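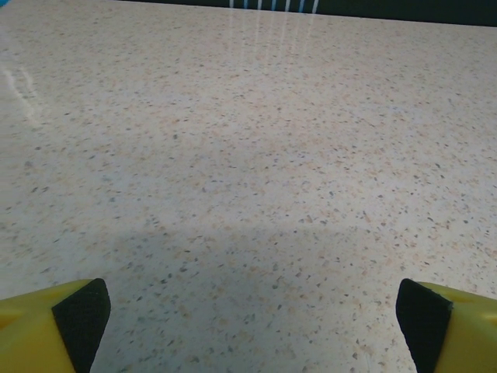

Keith Rewi says I'm wrong about beans and that soaking them overnight is a waste of a perfectly good bowl. Keith, I love you, I read your whole reply twice, and we are going to have it out in this thread.

So for anyone new: back in January I stopped buying canned beans. I'd added up our grocery spending for the month and it came to $305 for two people, and a silly amount of that was little cans of chickpeas at the Narko by my work. Dried ones were right there on the bottom shelf!

First pot was a disaster. Black beans, no soak, no salt, boiled like I was mad at them. Half were mush and half were gravel. We had toast.

Second pot I soaked for 16 hours (forgot about them, went to work, came home, oh no) and they were the best beans I've ever made. Creamy all the way through, skins still on. I ate a bowl standing up with olive oil and way too much pepper.

Keith's point is that you can skip the soak if you just cook them longer, and sure, with black beans that are pretty fresh I believe him. I tried it again last week and they were fine. Took forever, but fine. Chickpeas though? No. I will not be moved on chickpeas.

Salt. Put it in the soaking water. I know your grandma said salt makes them tough, mine did too. Mine also said you'd catch a cold from wet hair.

About a big spoonful for a pound of beans, then drain, rinse, fresh water, a bit more salt in the pot.

OK what goes in the pot with them. Half an onion, cut side down in a little oil first so it gets some color. Bay leaf. Two or three garlic cloves you don't even have to peel. If I have a parmesan rind it goes in, and if I don't I sulk.

Hiwot Gebreyes asked about baking soda. A pinch for chickpeas if you're making hummus and want them falling apart. Leave it out for salads. I used way too much once and the whole pot tasted like soap, so I mean a PINCH.

Also please, the simmer. Barely moving. I used to let them roll because I was hungry and impatient and that's how you get bean soup when you wanted beans.

Red kidney beans are their own thing, by the way. They need a real hard boil for ten minutes at the start, before you turn it down. Don't do them in a slow cooker from raw, they can make you properly sick.

Someone wanted to know if I use a pressure cooker. I have one, an old Wulero my aunt gave me, and it's great on a weeknight. But I like a pot going on a slow afternoon with the radio on, and the smell gets all the way down the hall. My downstairs neighbor has texted me "what IS that" and it was pintos.

Save the liquid!! I poured it down the sink for weeks before Tamer Farah yelled at me in the comments. Use it for rice, use it to loosen up pasta sauce, drink it out of a mug if you're a weirdo like me.

Freezing: flat in bags, with enough liquid to cover them, a cup and a half or so per bag, which is close to a can. They thaw in a bowl of warm water while you chop an onion. Label them. Frozen white beans and frozen chickpeas look a lot more alike than you'd think and I have made a very confusing minestrone.

If yours have been simmering for three hours and they're still hard, they're probably just old. That bag from the back of the cupboard has been there since who knows when. Get a new bag from somewhere that sells a lot of them and try again before you decide you're bad at this.

Favorites so far: big white limas with lemon and a ton of dill. Pintos with a chopped chipotle. Lentils don't count, lentils are easy mode, but I do eat them once a week with fried onions on top.

Least favorite: the mixed 15-kind soup bag. Why would they all cook at the same speed? They don't! Half of it's gone before the big ones are soft.

Magnus Guthrie wants the brothy white bean and greens one again, so I'll type it up properly tomorrow with amounts. It's basically beans, their liquid, a bunch of kale, chili flakes, and more garlic than seems polite.

Chickpeas are in the bowl for tonight. Salted, Keith. Soaking.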